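4. Setting up a pick plan in Ciller

Okay, so by now you've got both arms talking to the controller and the joint readout in Ciller matches what the arms are doing. If it doesn't, go back to section 3 and sort that out first. I've tried skipping ahead and I just ended up redoing everything.

This section gets you from a bare table model to a plan you can play back slowly. I'm assuming you installed the Raudsepp planner along with Ciller. The Perier planner works too, but its menus are in a different order and I'm only going to cover one of them here.

4.1 Load the table and the rack

1. Open the Workspace tab and click New From Template. Pick "single table, two arms."

2. Type in your real table measurements. Please don't trust the template numbers – they're from our table in Droltthorpe, and yours is going to be different.

3. Add a rack object and set the grid to three columns and three rows. Ciller fills every slot for you, so clear any slots you aren't using.

4. Give each column a label. I just use the name of the drink, like "pepsi" or "sweat," so I can read the log later without a cheat sheet.

Note: The label is only a label! It doesn't tell the perception module what a can looks like. That happens in 4.2.
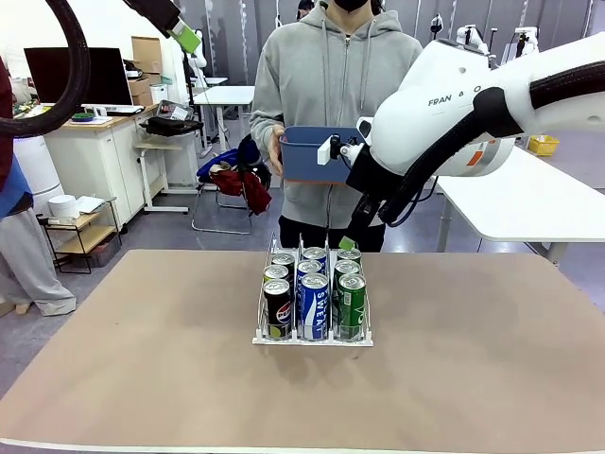

Issue 30, page 57

With a rack of nine cans in the middle of the table, the tops are what the detector leans on hardest, and silver tops look an awful lot alike. So let's spend a minute on that before we plan anything.

4.2 Teach the detector your columns

1. Go to Perception and choose Capture Still. Everybody should be clear of the arms when you do this, and hands should be off the rack.

2. Draw one box around each front can. The front one is the only one in a column with a decent view of its side, so that's where the color and lettering come from.

3. Turn on Inherit Down Column. Now the cans in back take their type from the one in front. (Laimutė Grīnberga added this after I complained to her for most of December, and I use it every single day.)

4. Click Check. You want nine green outlines. If one is orange, drag its box a little tighter and check again.

Caution: Inherit Down Column believes whatever you tell it. If you mix drinks within a column, turn it off and box every can yourself, or the planner will happily send the wrong one.

4.3 Build and preview the plan

1. In the Plan tab, choose which arm does the picking. I start with the right one. The other arm gets parked, and Raudsepp treats it as an obstacle.

2. Set the approach to From Above, with the gripper pointing down at the table.

3. Set Clearance to 30 mm. You can go lower once you trust your rack position, but I wouldn't on day one.

4. Add a keep-out zone for anywhere a person might stand, including the far side of the table. Make it bigger than feels necessary – people lean in, and they carry baskets and bins out in front of them.

5. Press Preview and watch the whole thing on screen. Then watch it again from the side view, paying attention to the cables.

Caution: Ciller doesn't model loose cable. A path can look perfectly clean in the preview and still pull on a loop, so keep your hand near the stop button for the first real run.

If you get error 217, the planner couldn't find a way around the parked arm. Move the parked arm farther back and hit Preview again. Error 1681 means your saved still is older than your workspace file, so redo 4.2 from step 1.

Liis Eglītis keeps the full list of error codes in Appendix B. Playback speed and the first live run are in section 5.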